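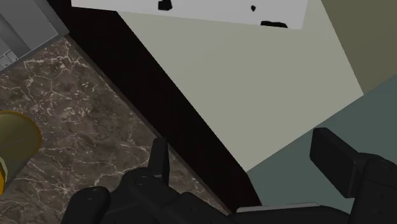
Kitchen, from above

Skinska Stone Sealer, 1 litre
£32 inc VAT. In stock. Collect from the Trindley shop or we post.

Clear sealer for stone worktops, sills, hearths, the odd shower shelf. Marble, granite, limestone, slate, travertine. Goes on with a cloth, soaks in, no shine. If you want a shine you want the Skinska Gloss, different page, and please read the notes there first as it's a pig to get off.

Coverage: 9 square metres a bottle on polished granite. Limestone drinks it, expect a lot less, buy two. Unopened bottles can come back so no harm in ordering the spare.

Before you start
Worktop clean and bone dry. Leave it overnight after washing, longer in winter. No polish, no wax, no leftover sealer from somebody else's tin. Old wax is the usual trouble, the sealer just sits on top and goes tacky. Moreira wax remover shifts it (small bottle is plenty for one kitchen). Test a bit behind the kettle first. Pale stone can darken slightly and you need to be happy with that beforehand, we can't undo it for you.

Honed tops with scratches: rub down with 180 grit, then finer, then wipe off every bit of dust. Not on polished stone!! You'll lose the polish.

Putting it on
Windows open. Gloves. Shake bottle.
Pour a little on a folded cotton cloth, wipe on in straight lines, small area at a time.
Wait ten minutes. Top up any patches that have gone dull.
Buff off ALL the extra with a clean dry cloth. People skip this and then ring us about smears.
Second coat after two hours if the stone is thirsty.
Keep it dry overnight. Light use next morning, proper use the day after.

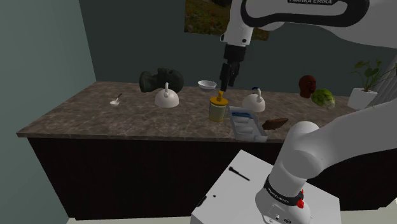 Edges and joints soak up more than the middle does, so go back round the front edge and the sink cut-out with what's left on the cloth. Same for the bit behind the taps. Most of the stains we get asked about are in those two places, usualy tea.

How long does it last? Depends on how you clean. Washing up liquid and warm water, a good couple of years. Bleach spray every night, a lot less. Easy check: few drops of water on the stone, leave it a quarter of an hour, wipe. Dark mark where the water was = time for another coat.

What it won't do
Won't stop etching. Lemon, vinegar, wine, some bathroom cleaners will still mark marble and limestone, sealed or not. Sealer slows down stains and that is all it does. Won't hide chips or fill cracks. Won't work on quartz composite or laminate, nothing for it to soak into, save your money.

Which one do I need
Stone Sealer (this page): kitchens, indoors, natural finish.
Stone Sealer Outdoor: steps, paths, patios. Stronger smell. Not for food areas.
Edetti Daily Spray: not a sealer, just a mild cleaner that's kind to sealed stone. Works well with this one.

Delivery
Next working day if you order before 2pm. Can't send to PO boxes. Trade packs go on the van so allow longer, and somebody has to be in to sign.
New labels from November, same stuff inside, don't worry if your second bottle looks differnt to the first.

Cloths not included. Pack of cotton ones is under Accessories.

Storage
Lid on tight, somewhere cool, not the shed if it freezes. Use within two years of opening. Away from kids and pets. Safety sheet on request, just email.

Questions about your particular stone, ask for Salvador Lobo on the trade counter. Mornings are best. Send a photo if you don't know what the stone is, daylight please, and one of the edge as well as the top.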